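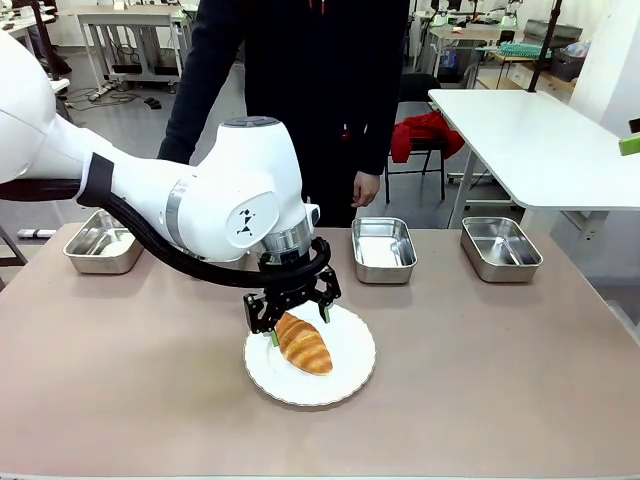
3.2 Soaking and cooking of the beans

Dried white beans of the Likora type were bought in June from two growers near Plostska. Broken and discoloured beans were taken out by hand. The rest were rinsed and left overnight in tap water with 2% salt, then drained and simmered with the lid on until a bean could be crushed between finger and thumb. Onion, paprika and bay leaf were added for the last part of cooking, following the household method set down by Stojanović.

In all, 1,637 beans were checked for split skins after cooking. Salted soaking gave fewer splits than plain water in each of the 3 batches (Table 2). Đorđević found the same with beans from Tullamau, although his were cooked under pressure and the two sets of results should be compared with care.

The cooked beans were cooled in their liquid before baking. An aluminium tray of the rectangular type is shown in Figure 2.
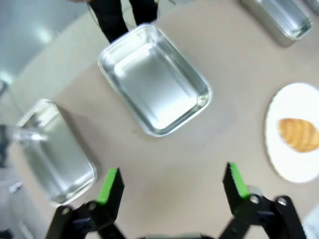 3.3 Baking and tasting

Each batch was baked uncovered until the top had browned, and was tasted warm.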